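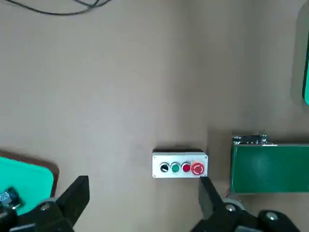
Gemeinschaftswerkstatt Plikedier, Bautagebuch zum Vorhaben Renar
Eintrag vom 12. April 2024

Die Arbeiten an der Sortierstation wurden am Vormittag wieder aufgenommen. Vor dem Einschalten wurde der Tisch nach dem in der Werkstatt üblichen Verfahren freigegeben: Sichtprüfung der Kabel, Prüfung der Tischklemmen, Auslösen und Rückstellen des Not-Halts. Beanstandungen ergaben sich an einer Stelle. Die Steckverbindung der Bandversorgung saß locker und wurde nachgesetzt. Ein Zugentlastungsbügel fehlt weiterhin und ist auf der Bestellliste vermerkt.

Gegenstand des Tages war die Anordnung der Komponenten. Der bisherige Aufbau sah vor, dass beide Arme von derselben Seite auf das Band zugreifen. Nach den Erfahrungen der letzten Sitzung wurde davon Abstand genommen. Die Wege kreuzten sich, und die Steuerung hielt in diesem Fall beide Arme an. Künftig legt der eine Arm am Bandanfang auf, der andere nimmt am Bandende ab. Die Übergabe erfolgt ausschließlich über das Band, eine unmittelbare Übergabe von Greifer zu Greifer bleibt bis auf Weiteres gesperrt.

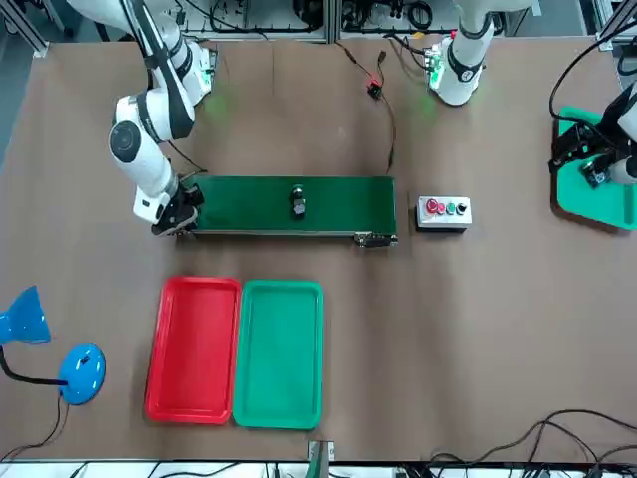

Für die Ablage gilt die Regelung, die bereits im Protokoll zur Materialwahl festgehalten ist: Die rote Schale nimmt Ausschuss auf, die grüne die geprüften Teile. Die Farbzuordnung ist im Programm fest hinterlegt und darf am Tisch nicht vertauscht werden. Über eine zusätzliche Beschriftung wurde beraten, jedoch noch kein Beschluss gefasst. Ich selbst halte sie für erforderlich, da die Station später auch von Mitgliedern bedient werden soll, die am Bau nicht beteiligt waren.

Das Ablaufprogramm liegt nunmehr in der Fassung Ono 8 vor. Gegenüber der Vorfassung wurde die Wartezeit nach dem Ablegen auf 600 Millisekunden heraufgesetzt. Die Verlängerung ist dem Takt abträglich, sie erschien aber angezeigt: Bei kürzerer Zeit kippten aufrecht abgesetzte Teile beim Anlauf des Bandes. Ein sanfterer Anlauf wäre die bessere Lösung. Der vorhandene Antriebsregler aus dem Bestand Zalewska lässt eine solche Einstellung leider nicht zu -- jedenfalls enthalten die uns überlassenen Unterlagen keinen Hinweis darauf.

Als Werkstücke dienen Drucktaster für den Schalttafelbau. Sie sind für den Versuch gut geeignet, weil sie einen kantigen Sockel und einen runden Kopf vereinen und der Greifer somit beide Fälle beherrschen muss. Das Greifen am Sockel gelingt inzwischen zuverlässig. Am Kopf rutschen die Backen noch ab, sobald das Teil schräg liegt.

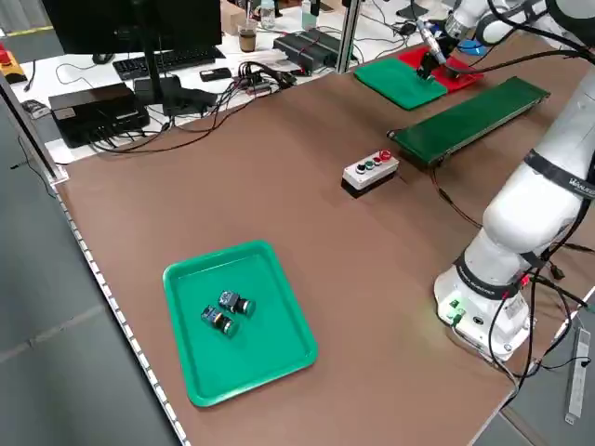

Am Nachmittag wurden 37 Durchläufe gefahren und einzeln im Heft eingetragen. Die vollständige Auswertung folgt gesondert. Festzuhalten ist schon jetzt, dass die überwiegende Zahl der Abbrüche beim Aufnehmen auftrat und nur zwei beim Ablegen. Bei einem der beiden war die Schale nach einer Unterbrechung nicht wieder an den Anschlag geschoben worden. Es wird angeregt, die Schalenpositionen mit Klebeband zu markieren.

Ferner wurde der Standort des Bedienkastens überprüft. Er soll zwischen Schale und Band verbleiben, so dass der Not-Halt von der Längsseite des Tisches aus erreichbar ist. Zu klären ist der Abstand zum Greifer in der unteren Stellung. Im Programm ist hierfür eine Sperrzone vorzusehen, deren Maße beim nächsten Termin am Aufbau abgenommen werden.
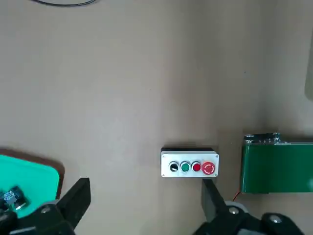

Bedienkasten mit Not-Halt, rechts daneben das Förderband

Die Laufzeitanzeige der Steuerung stand bei Arbeitsende auf 162 Stunden. Die Gelenke beider Arme wurden in Ruhestellung gefahren, die Programmfassung gesichert und der Hauptschalter verriegelt. Der Schlüssel hängt im Kasten neben der Standbohrmaschine.

Offen bleiben die Zugentlastung, die Sperrzone und die Beschriftung der Schalen. Die Vorführung im Juni wird vorerst aufrechterhalten. Über den Umfang ist zu entscheiden, sobald die Auswertung der Durchläufe vorliegt.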